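Studio diary, November

Morning

Started on the Hirnby remix at 7. The stems arrived overnight as 24-bit files with no tempo map. The lead vocal drifts against the click from the second verse on, so I warped it by hand, phrase by phrase, and left the breaths where they fell. The chorus doubles are a separate problem. They were printed with a plate reverb and I can't get underneath it. Asked Rey for dry versions.

Low end next. Kick and sub were fighting, so I moved the kick's fundamental up a touch and put a short sidechain on the bass. High-passed the pads at 252 Hz. The colour of the whole thing changed straight away and I took half the saturation back off the mix bus. Checked in mono, lost some width in the bridge, kept it. 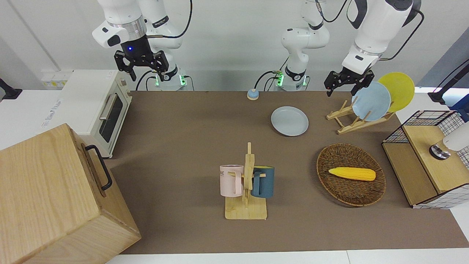
Afternoon

Rey sent the dry doubles just after lunch. One of them is a different take with a changed lyric in the last line. Used it on the final chorus only. There was harshness on the consonants near 3000 Hz, handled with a dynamic band and a slow release. De-esser bypassed after that.

Exported three versions for Erkau: main, instrumental and a radio edit with the intro trimmed to eight bars. The label's upload form rejected the first one because the metadata field had an accent in it. Renamed and sent again.

Evening

Perkari set list. Still one track too long for the slot. Dropped the ambient opener and moved the Hirnby remix to second, which puts two songs in F minor side by side. Programmed a drum break between them at the faster tempo. Backed up the session to both drives, finished at 2223 on the studio clock. To do tomorrow: bridge width, break levels, invoice Erkau.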